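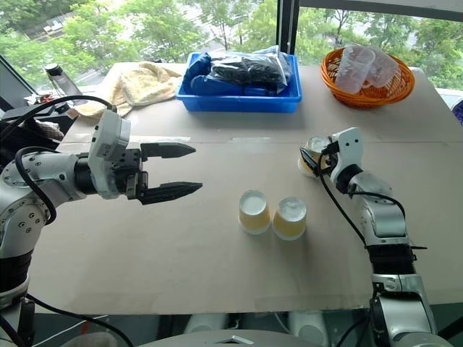 Pelargoniums then. I had 18 of them on the patio all summer and I need to decide what's happening to them before the first proper frost, which on our side of Povholm can be any night now. Last year I lost nearly the lot by leaving them in the shed and forgetting they existed. So this year I want them in the spare room, cut back and repotted, and I'm doing the messy bit indoors as my knees have had enough of the patio. A big flat sheet of cardboard over the tabletop, same as in the photo, does me better than newspaper ever did (newspaper goes to mush and you end up with compost in the cutlery drawer). What I can't settle is how hard to cut. Half my books say down to 6 inches, the other half say leave them alone till spring. What do you all do?

posted by mossycorner, 2021-10-28

----

dampknees wrote:

Hard, every time. I take mine right down at the end of September, strip off anything yellow, and keep them barely watered on the landing. They look like dead twigs until the days get longer and then off they go. If you leave all that soft growth on you're just feeding the mould.

----

tuberella wrote:

Got to disagree with dampknees, sorry! If the room's bright I wouldn't touch them beyond tidying. Mine flowered until Christmas last year on a south windowsill. Cutting back AND repotting AND moving indoors all in one week is a lot to ask of a plant. Pick one.

Which ones have you got anyway? If any are Marikar they sulk terribly when cut, in my experience.

----

mossycorner wrote:

Mostly Purkitz, the red trailing one, plus a few scented ones and yes, two Marikar, bought at the Vultel open day when I should have been buying a hosepipe. The spare room faces north so I think flowers at Christmas is a dream. I'll cut the trailing ones hard and leave the scented ones be, and the Marikar can have a light trim and a stern talking to.

Next question while I've got you. I'm taking cuttings from whatever comes off, and I've run out of small pots. 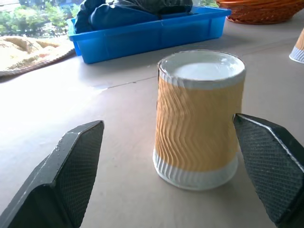
I've used paper coffee cups before with a couple of holes poked in the bottom, and they did all right for a few weeks, though they went soft and one of them fell to bits when I picked it up. Worth doing again, or do I just buy a tray of proper pots?

----

dampknees wrote:

Buy the pots. The garden centre by the ring road had 40 for next to nothing when I was in. You'll have them for years. Cups hold the damp against the stem, and blackleg loves that.

----

twoleftgloves wrote:

Cups are fine!! I do all my cuttings in them and I've never had blackleg. Very gritty mix, water from underneath, and don't let them sit in it afterwards. I'd say 70 per cent take, and I'm not careful.

----

tuberella wrote:

With twoleftgloves on the cups, with dampknees on the watering. Leave the cuttings out on the side for a few hours before you put them in, so the cut end dries over. No plastic bag over the top either, they hate it.

----

dampknees wrote:

70 per cent is why I use pots.

----

mossycorner wrote:

Ha. Right, scented ones in pots and the rest in cups, and I'll report back in spring. Does anyone bother with rooting powder? Mine's so old the label's come off.

----

twoleftgloves wrote:

Never used it. Chuck it out.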